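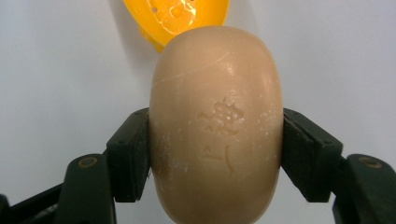 **Parts & Spares > Used gearboxes**

**inum50:** Has anyone bought a used gearbox from Fetov? They want 1,903 for one out of an Aranda estate.
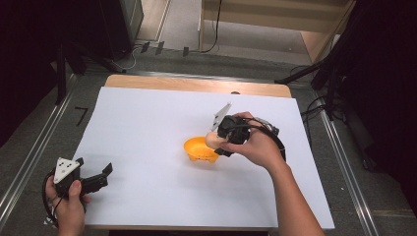 Price includes delivery but no fitting.

**clutchfoot:** Too much. Enell had 2 last month for less.

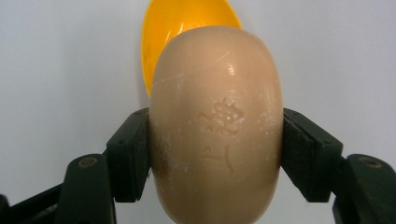 *Bar of soap, logo on the front*

**inum50:** Enell only gives 20 days' warranty though.

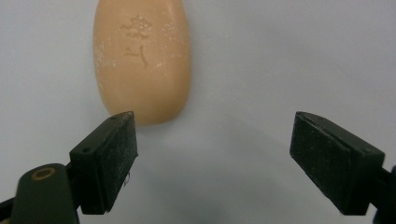 **greybonnet:** I'd still go with Fetov. Mine came with the mounts and the right oil seals.

**clutchfoot:** Seals are cheap. Ask for the mileage first.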